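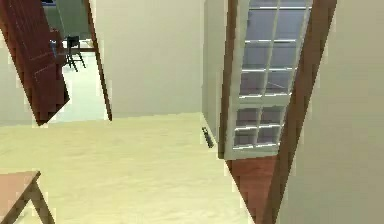
Sim review work after automation: is this still my job?

Asked in: Workplace changes

I work for a company called Prandinent that tests software for home robots. Until September there were eight of us in the scene room. We drove a simulated robot through simulated houses with a handset, room by room, and wrote down where it got stuck: doors, chair legs, the change from carpet to hard floor. I did that for two years and I was good at it.

Then they brought in Skodton, which does the driving by itself overnight. When I come in at 7:30 there are 2000 runs waiting and it has already marked the ones it thinks failed. I get 30 to check per shift. I look at stills and short clips, press agree or disagree, and pick a reason from a list. Many of them are tilted views of a wall, a window and some carpet, and I'm supposed to say whether the robot tipped over or the camera pose is bad. The list doesn't have a choice for "can't tell from this."

Pay is the same so far. My title is the same. But I don't drive anymore, and they gave the handsets to another department. My supervisor says my disagree rate is high and asked me to "align with the tool." Has anyone been through this? Should I ask for a new job description or keep quiet?

2 answers

Answer 1

Same thing happened at my old place with a different system. Keep quiet and look for something else. They don't change it back.

Answer 2 (marked helpful by the person who asked)

I was on the review side at Gestau when we moved to Chauke, and it's close to what you describe. Some things that helped me:

Ask for the job description in writing. You don't have to make it a complaint. I said my daily tasks had changed and I wanted the paper to match before my next review. It took HR 2 months, but my goals were rewritten. Before that I was still being graded on scenes driven per week, and that number had gone to zero.

Keep your own log of the disagreements: run number, what the tool said, what you said, one line on why. When my lead told me my rate was high I brought the log, and we went through it together. On a good share of them she sided with me. A few were my mistakes, and I fixed how I was reading those.

On the tilted ones, don't guess. One still with the room at an angle doesn't tell you if the robot fell or if the view was just set that way. You need the frames before it, or the pose data. Ask whether reviewers can get read access to the pose file. We got it, and it cut the time on those cases a lot. If the answer is no, ask for an "undetermined" choice in the list. Right now you are being made to pick a wrong reason, and that ends up in your numbers.

Also ask who sets the 30. Ours was set by someone who had never done a review and it only counted the easy ones.

I do miss the driving. You learned a house by bumping into it. I asked to keep one morning a week of manual runs for the layouts Chauke handled badly, and they said yes for a while, then it was dropped in a budget round. Worth asking anyway while there are still people around who remember how to do it.

Comment from the person who asked:

Thanks. I started the log this morning. I asked about the pose file too and was told to send a ticket, so I sent a ticket.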